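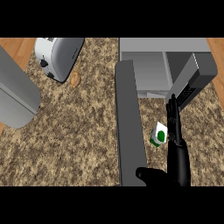

How often does a granite countertop need to be resealed?

Whenever it fails the water test. Most kitchen counters get there every 2 to 3 years, but the interval depends on the stone and on how hard the counter is used.

## Water test

1. Wipe the test area and let it dry overnight.
2. Pour a puddle the size of a coin next to the sink, then a second one where you do most of your food prep.
3. Wait 5 minutes and blot.

If the stone has darkened under either puddle, reseal. If only one spot fails, do the entire run anyway. Patches of new sealer can leave a visible edge on honed stone.

## Materials

- Penetrating (impregnating) sealer rated for food-prep surfaces
- pH-neutral stone cleaner
- Isopropyl alcohol, 70 percent
- Lint-free cloths
- Painter's tape for sinks and metal trim

Topical sealers are a different product. They form a film, scratch easily and have to be stripped before anything else will bond.

## Procedure

Clear the counter, including small appliances, and vacuum up crumbs. Wash with the stone cleaner. Wipe down with the alcohol, ventilate the room, and leave the surface to dry for at least a few hours. Sealer put over damp stone will haze.

Apply sealer to one section at a time, about an arm's length wide. Keep it wet for the dwell time on the label, then buff with a dry cloth until no drag is felt. Do not let it dry on the surface. If it does, wet the residue with fresh sealer and buff again right away.

A second coat is optional on dense dark stone. On pale, open-grained slabs such as the Lundley and Fulwood colors it is usually needed – repeat the water test after curing to confirm.

## Curing

Keep water off for 24 hours unless the label says longer. Avoid oil, wine and citrus for the same period.

## Notes

Vinegar and bathroom cleaners shorten the life of the sealer. Old oil stains should be drawn out with a poultice first – sealing over them locks them in.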